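Review: Clegg, a legislative tracking service for small offices

I cover a state legislature for a newsletter with 1,173 paying readers, and I have used Clegg since the session opened. It replaced Stenus, which I had for years and left when it dropped committee amendments from its basic plan.

Clegg does one job. You give it bill numbers, sponsors or phrases, and it sends an alert when something moves. Setup took me an evening. I imported 264 bills from a spreadsheet and it rejected 23 of them, mostly resolutions with odd prefixes. Those I had to add by hand.

The alerts are good. A rewritten water rights bill reached me while the hearing was still going on, with the new text marked against the old. Stenus would have given me the new version and left me to compare the two. Vote records come in more slowly, and floor votes taken late at night often do not show up until the next morning.

Search is the weak part. It handles exact phrases well but does not know that "property tax relief" and "homestead exemption" often belong in the same pile. Qiuyue Lü, who edits my copy, ended up keeping her own list of terms, and we paste from that.

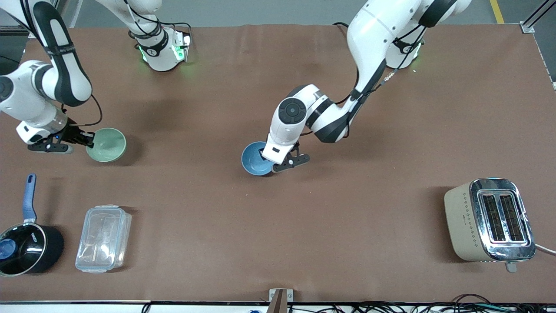
Two arms, each with a bowl, over a brown work mat.

The hearing calendar is better than the one on the legislature's own site. Room changes appear quickly, and you can filter by committee. It exports to most calendar programs, though canceled hearings stay on your calendar after an export unless you delete them yourself. I drove to the capitol for one of those on 12th May.

Support is by email only. I wrote to them four times. Three answers came the same day, and the fourth, on the resolution prefixes, came from a Dirk Rothe who said a fix was planned for June. I have no complaint about that – the reply was clear and he sent a workaround.

The basic plan covers one state and two users. Anyone following several states should look at Inex, which costs more but has a proper multi-state search. Campaign finance records are not included in Clegg at any price, so I still go to the state's database for those.

I will renew for next session. If your work depends on roll call votes within the hour, keep a second source open.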